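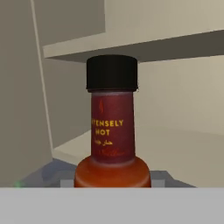 4. Setting up a practice shift

Before the arm takes over any of your stocking and putting-away, you get to run the job in the simulated kitchen first, and I want you to enjoy that part (I sure did). At Trindade we used to hand people a schedule and wish them luck. Now whoever does the job by hand sets up the practice run, because you know things the software doesn't. A hot sauce, for instance! The view up close gives you the black cap and the yellow "HOT" on the neck label, and you'll know right away which shelf that belongs on in your own kitchen.

1. Sign in to Stetora with your own name, even if the last person left it open.

2. Pick the kitchen layout and load job 732. Give it a minute, it's slow on the old laptops.

3. Go to the overview and look at where the arm is standing. I like to start with nothing in the gripper. 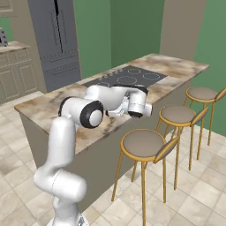
Fig. 4-1. Overview with the arm reaching over the island, gripper empty.

4. Check the reach across the counter. The stools are part of the layout too, so if your real ones sit somewhere else, move them in the layout editor and save under a new name.

NOTE: Please don't save over the Jernley layout. Two sites share it and I'm the one who gets the phone call.

5. Put your items out where you'd really leave them in the middle of a busy morning. Neat rows teach us nothing about your day.

6. Press Run, keep the mouse handy, and watch the arm come in next to the first item.
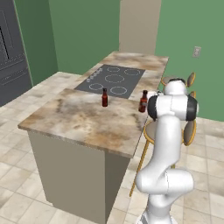
Fig. 4-2. Two small bottles on the island, arm beside the one on the right.

CAUTION: A clean practice run doesn't clear the real arm for work. You still need the floor check in section 6, with your shift lead standing there.

7. Write down anything you'd have done differently. Put it in the comments box in plain words and send it. Those notes go into the next version of the job, and the time you spend on them (around 30 minutes) goes on your timesheet as regular work.

8. Switch to the cabinet side and look at the handles and the counter space before you close the session.

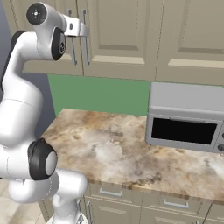
Nabila Tahiri wanted to know what happens to the putting-away hours once the arm has them, and whether the morning crew gets smaller. Fair question, and I asked it too! At our site the hours moved to ordering and prep, and the crew is the same size as it was in January. Your site may be set up differently, so ask Mirta Gallardo for your own schedule before you sign off on the job.

9. Sign off, or tick "Not ready" if you aren't happy. The job stays off the real arm until someone on your shift changes that tick.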